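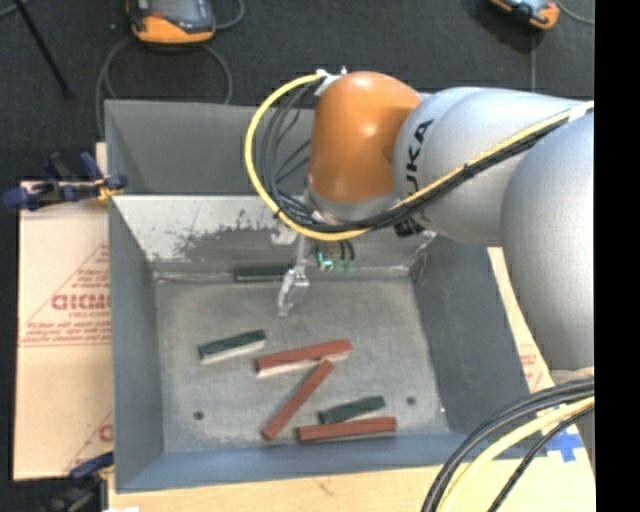

Winter by the stove: a week in the cabins at Stimholm

The road to Stimholm leaves the highway after the second gas station, and from there it is 46 kilometres of forest with almost no houses. I arrived in January, a little after four in the afternoon, when the light was already blue and the snow banks were higher than the roof of my rental car. I had been told to look for a red mailbox. I found it on my third try, with the window rolled down and my head outside.

I grew up in a country where winter means rain, and for me a cabin holiday in the snow was always something that other families did. So I came with too many sweaters and a wrong idea. I expected one big resort with a lobby and music. Stimholm is a village with a shop, a church, a frozen lake and 31 cabins, which stand among the spruce trees on the north shore. They were built at different times and you can see it. The oldest have low doors and small windows, and the newest have heated floors and a drying cupboard for boots.

Mine was one of the old ones, and I would choose it again. It has one bedroom downstairs and a sleeping loft, which you reach by a ladder that is steeper than it looks on the website. Families with small children should ask for a cabin in the second row, where there are proper stairs. The kitchen is small but complete, with a good bread knife and a coffee pot of the kind that goes directly on the burner. The sauna is a separate little house, shared between two cabins, and you write your hour on a sheet by the door. I always wrote the last hour of the evening, and most nights I could stay longer than the sheet allowed.

The first lesson was the stove. There is electric heating too, but it keeps the rooms only at a temperature where you still want your hat. The instructions on the wall say to open the damper fully, to put the small wood on top and the big wood underneath, and to light it from above. To me this seemed upside down. I did it my own way the first evening and filled the kitchen with smoke, and then I did it their way. Firewood is included in the price, but you bring it yourself from the shed, on a sled. After two days I liked this walk so much that I brought more wood than I needed.

On the second morning I took the trail to Warach, the hill on the other side of the lake. In summer it is a tour of half a day around the shore, but when the ice is thick enough the village marks a path straight across with branches, and you can be at the foot of the hill in forty minutes. Snowshoes can be rented at the shop. From the top, which is only 200 metres above the lake, you look down on the whole village and its smoke. There is a shelter with a fire ring where people grill sausages, and a guest book in a tin box. The pencil had frozen to the bottom of the box, so I did not write anything.

The village shop is called Cadwaladr, after a Welsh sailor who is said to have opened it, although how a sailor came to live so far from the sea I could not find out. I heard two versions and they did not agree. The shop sells milk, candles, fishing line, postcards and a dense cardamom bread that comes out at ten in the morning and is gone before noon. It closes at five. If you arrive later than that, as many guests do, bring your own supper for the first night, or order the arrival basket when you book. The basket has soup, bread, butter and eggs, and it waits in the cold porch.

For dinner there is one restaurant, Prisis, at the end of the pier. It has eight tables and a short menu, and in the high season you should reserve before you leave home. I ate whitefish with potatoes and browned butter, and on another evening a game stew which was a little too salty for me, though the table beside mine asked for more. The windows face the ice. Around six the skaters come back with their headlamps on, and for some minutes the whole room stops talking to watch them.

I should say something about the quiet, because it is what guests mention first and it was for me not simple. The first two nights I slept badly. I heard the wood of the walls cracking from the cold, and once a long, low sound from the lake, like somebody moving furniture under the floor. It was the ice. They told me at the shop that it sings most when the temperature drops quickly, and that I was lucky to hear it so early in my stay. By the fourth night I slept nine hours.

Not everything was perfect. The internet works well in the main building but comes and goes in the cabins. The path to the first row is lit until eleven only, and after that you want a lamp. The dogsled tour that I had hoped for was full, and the waiting list was already long, so book it together with the cabin if it matters to you.

If you go

The season for the ice path is usually January to March, but ask before you travel, as it depends on the weather. A cabin for two costs 80 a night in local money outside the school holidays, sauna and firewood included, and more with the heated floor. Sheets can be rented, towels also. Final cleaning is left to the guests unless you order it. There is one bus a day from the railway station, and the driver stops at the red mailbox if you ask him when you get on.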